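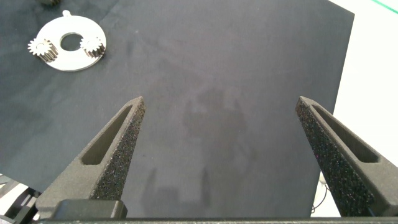
Guides > Family notices > Writing an obituary

Home Guides Notices Contact

How to write a short obituary for the newspaper

Start with the full name, the age, and the town. Write the maiden name too, so old school friends can recognize her.

Next, put the family in order. Those who died before come first, then the living: husband or wife, children with their spouses, grandchildren. Ask one relative to read the names aloud to you over the phone. My cousin Vasylyna Bondarchuk found two wrong spellings in this way.

After this, write six or eight sentences about the life - work, church, the garden, the dog. Do not try to put everything.

The service goes last, with the hour and the street address. Check both with the funeral home before you send.

Many papers charge by length. Our first text for Uncle Yaroslav had 2,280 characters, and we cut it to 1,692 by taking out the list of his jobs before Fimholm.

Keep a copy of the final text for the printed program.

Related
Choosing a reading for the service
Thank-you cards after a funeral
What to bring to the funeral home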